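Umthorpe goods yard – phase 2 viability

Posted by ackroyd_lane, October 3, 2021

Has anyone read the revised viability statement for the goods yard? Kina have dropped the affordable share on phase 2 and put it down to remediation costs. The benchmark land value has gone up between the two versions and I can't find the reasoning for it in either appendix.

Posted by tallow43

It's in the addendum, not the appendices. They moved from existing use value plus a premium to an alternative use value based on the old warehouse consent. That consent lapsed in January, so I don't see how it can be relied on. An AUV needs a scheme that would comply with current policy, and warehousing on that plot wouldn't.

Posted by Jikik

Not quite. A lapsed consent doesn't rule out an AUV. You have to show the use would be policy compliant and that there's demand for it, and the employment allocation still covers the northern half. I agree the premium shouldn't then be added on top, and on my reading of table 3 it has been.

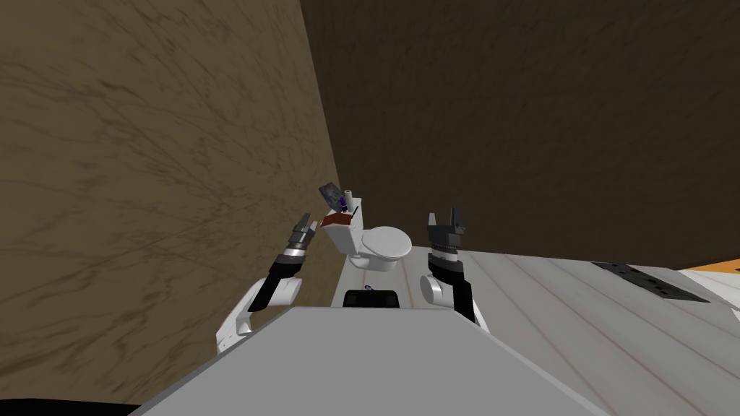

The other thing to check is finance. They've debited interest on the full land price from day one, but the option agreement has Ackroyd taking payment in stages. Correct that and part of the gap closes without touching the remediation figure at all.

Posted by tallow43

Demand for it from whom? The marketing evidence is one letter from an agent. I'd accept the interest point.

Posted by s_pennington

Sunita Pennington here, I commented on phase 1. The remediation figure is a flat rate per plot taken from a desk study – no boreholes east of the culvert. Ask for a late stage review clause. If the ground turns out cleaner than assumed, the surplus is shared. Phase 1 had one and it was left out of the phase 2 heads of terms.

Posted by ackroyd_lane

Thanks. Is Aldana Lagos still the case officer? I'd like to send her the point on table 3 before the report is drafted.

Posted by Jikik

Yes. Quote paragraph numbers from the addendum, as the main statement is numbered differently.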